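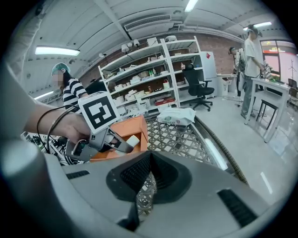
Moving apartments with a cat who hates everything

jestley_mom
September 18, 2021
Okay, we have 4 days until the truck comes and my cat Enico has figured out that something is up. He sat in the hallway last night and yelled at the linen closet until past midnight. The new place is a 41-minute drive and he starts drooling before we even get out of the parking lot. Do I pack his stuff first or last? My sister says first so he "gets used to it" and I think she's nuts.

pinecone493
Last! Always last. We moved ours in June and left her bed, bowls and litter exactly where they were until the couch was gone. Then she went in the bathroom with a towel and a note taped on the door. She still cried, but she cried in one room, and I could live with that.

KaedeHayashi
Gonna disagree a little. I'm with your sister, sort of. We put one or two boxes out weeks ahead and let the cats climb all over them, and by moving day boxes were old news.

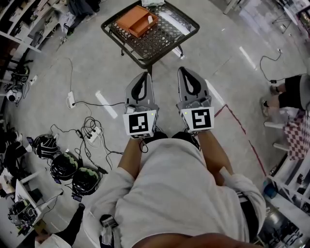 Cats care way more about smell and noise than about where the furniture is, at least mine do. So wear the same ratty shirt for a couple of days while you pack and then stick it in the carrier. Something loose is best, like the light gray one up there, because it bunches into a decent nest. Don't wash it first! That's the whole point of it.

pinecone493
Weeks of boxes would have finished my cat off. She quit eating when we got a new rug – I'm not kidding, a rug. I think it depends a ton on the animal, so I wouldn't tell a nervous one's owner to start early.

KaedeHayashi
Fair, mine are dopes. The shirt thing still stands though.

nakajima_basement
Did the same drive length with a drooler. No breakfast that morning (check with your vet), carrier belted in, sheet over the top, radio off. Up to 2 bathroom-floor nights at the new place before he came out on his own.
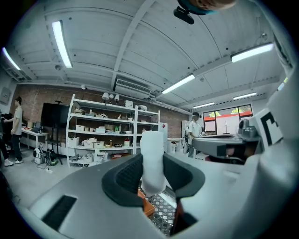

The bathroom is the right call on the other end too, just look at it from cat height first. Mine squeezed behind the tub panel and it took me half the night to get him back out. Tile like that black and white pattern is easy to mop if he's carsick, but put a bath mat down so he has something to grip.

jestley_mom
Oh no, the tub panel. I'm going over there tomorrow with the good tape. Shirt is on as of tonight, and it already smells like Zerkex spray and pizza, so he should love it. Will report back when we're in!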